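深色印花布料第一次下水掉色,还能不能和别的衣服一起洗?

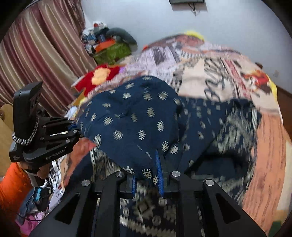

发帖人:南窗晒被子
板块:洗护与收纳

上个月在 Manalo 买了几块深藏青的佩斯利花纹棉布,打算自己缝两个枕套,剩下的做条薄围巾。按习惯先过一遍水再裁,结果盆里的水变成了很深的蓝色,换了三次水还是有颜色。布上的小花原本是米色的,晾干以后看着有一点发灰,也可能是我心理作用。

想问几件事。一是这种掉色算正常浮色还是布的质量有问题,要不要退。二是网上都说用盐水泡能固色,到底有没有用,泡多久。三是以后能不能和浅色床单一起机洗,我家洗衣机是滚筒的,平时都用 40 度。店家只回了一句“深色分开洗”,别的没说。

布是按米买的,没有洗标,卖家写的是全棉。已经下过水了,不知道还能不能退。

老染坊隔壁
回复于 晚上 9 点

前两三次掉色正常,深蓝、黑、大红都这样。染完以后没洗干净的染料留在纤维表面,遇水就下来,换几次水颜色会越来越淡。如果洗到第五六次水还很浓,那就是染的时候没处理好,这种布做围巾不合适,会蹭到脖子和衣领上。

盐水的说法流传很久了,对现在市面上的活性染料基本没用。盐是染色的时候促进染料上到布上去的,染完再泡盐水并不能把已经脱落的颜色固定回去。白醋也一样,泡了不坏事,但别指望它。真想固色可以买专门的固色剂,我用过 Nedumix 的,一瓶能用 12 次左右的量,按瓶身上写的水温来。效果有,不过处理完布会稍微硬一点,做枕套的话自己掂量。

洗的时候注意这些:
冷水,30 度以下,你平时的 40 度对新布偏高。
翻面洗,裁好以后正面朝里。
洗衣液选中性的,不要带漂白成分或者增白剂的。
不要长时间浸泡,泡着反而容易让深色串到浅色花纹上,你说的米色发灰多半是在盆里泡久了。
洗完马上拿出来晾,阴凉通风,不要湿着堆在一起。

米色发灰可以补救一下,用大量冷水加一点洗衣液快速漂洗几遍,水要多,布要能散开。如果灰色已经干在上面,能去掉一部分,未必能完全恢复。

和浅色床单一起洗,我不建议。至少单独洗到水清了再说。

Jussara Falcão
回复于 晚上 11 点

补充一个简单的测试办法。拿一块白棉布,打湿拧干,在深色布的背面来回擦二十下,看白布上有没有颜色。再拿一块干的白布同样擦一遍。湿擦掉一点色问题不大,干擦也明显掉色的话,就不要拿来做枕套了,脸会直接贴上去。

我之前在 Pronham 买过差不多的印花布,1 米 79 块,比你这种贵,第一遍水也是蓝的。洗到第四次就没什么颜色了,现在和牛仔裤一起洗,没出过问题。浅色的我一直分开。

吸色片也可以放一张,我买的是 Flunus 的。它只能吸水里游离的颜色,挡不住两块布贴在一起互相蹭。滚筒别塞太满。

退货的事,裁过的肯定退不了,没裁只下过水的要看卖家。你可以把换水几次的照片发过去,说清楚是清水、没加东西。按米卖的布很多店写了“不退换”,但掉色严重属于质量问题,可以谈。

另外裁之前多留一点余量,棉布头一两次洗会缩,我那块长度方向缩得比宽度多。

阿豆豆豆
回复于 第二天上午

我妈一直用盐,洗出来也没掉色,有没有用反正泡一泡不花钱。不行就专门和黑衣服一起洗呗。

南窗晒被子(发帖人)

谢谢各位。刚才按二楼说的擦了,湿布上有淡淡一层蓝,干布上看不出来。打算再单独洗两遍,枕套先做,围巾等水清了再说。卖家那边我还是去问一下。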